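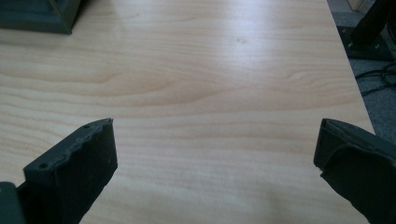

Figure 6.1 View from a hand-held gripper tool over a wooden tabletop, fingers open.

Chapter 6
Showing a Robot a Task

6.1 Two ways to give a demonstration

In Chapter 5 the motion of the arm was computed from a model of the task. The programmer supplied a goal pose, a set of limits, and a cost, and the planner supplied the path. That approach works well when the task can be written down. Many tasks cannot be, at least at reasonable expense. Folding a cloth, seating a plug, and picking a thin card off a flat surface all involve contact forces and small corrections that people make without being able to state them.

This chapter treats the alternative, in which a person performs the task and the robot's controller is fitted to the record of that performance. One complete performance, from the starting condition to the finishing condition, is called a demonstration. The person giving it is the demonstrator.

Demonstrations fall into two classes according to what the demonstrator holds. In remote control, also called teleoperation, the demonstrator moves an input device and the robot follows. The record consists of the robot's own joint positions and its own camera views, so every recorded motion is one the robot has already made. The cost is in speed and feel. The demonstrator works at a distance from the object, usually with little or no sense of contact, and a task that takes 2 seconds by hand may take 10 through the input device.

In hand-held demonstration, the demonstrator carries a tool fitted with gripper fingers and a camera, and no arm is involved during recording. Figure 6.1 shows the kind of view such a tool records. The two fingers enter from the lower corners and the work surface lies between and beyond them. When the camera is fixed to the tool, the fingers keep nearly the same place in the image wherever the tool is carried, apart from their own opening and closing. Section 6.3 makes use of this property.

Hand-held demonstration is faster and preserves more of the demonstrator's natural motion. It also permits motions that the arm cannot reproduce. A wrist can be turned past the arm's joint limits, or the tool moved faster than the arm's rated speed, and nothing in the recording process will prevent it. Such demonstrations must be found and removed later (Section 6.5).

6.2 What is recorded

A demonstration is stored as a sequence of time steps. At each step the record holds an observation and an action. For the hand-held tool the observation is the camera image together with the finger opening, and the action is the change in tool pose to the next step, with the commanded opening. Tool pose is not measured by joint sensors, as it is on an arm, and has to be estimated. The usual method tracks fixed features in the surroundings from one image to the next.

Surface conditions affect this estimate. A plain tabletop offers few distinct features. Wood grain gives some texture, but its long parallel bands look much alike along their length, and position along the grain is poorly determined. Glare is a separate difficulty. The bright patch on the table in Figure 6.1 hides part of the grain, and a reflection of this type shifts over the surface as the camera moves. A tracker that accepts points on a reflection as fixed points will report motion that did not occur. Objects beyond the table edge are often of more use than the table itself, provided that they stay still during recording.

Time alignment also needs care. Image, pose, and finger opening generally come from separate sources with separate delays. If the opening is recorded late relative to the image, the fitted controller will learn to close the fingers after the correct moment – an error easily mistaken for poor grasp planning.

6.3 A running example

The remainder of the chapter refers to the Drostley set, a collection of 200 hand-held demonstrations of a single task: pick up a small block from a table and place it in a tray. The set was recorded by 2 demonstrators. Catrin Rowlands gave the first half and used one approach direction throughout. The second demonstrator varied the approach freely. The two halves contain equal numbers of demonstrations and lead to noticeably different controllers when fitted separately.

Before reading on, the student should consider which half is likely to give the lower fitting error, and which the better performance when the block is placed somewhere new. The answers need not agree – Section 6.4 explains why.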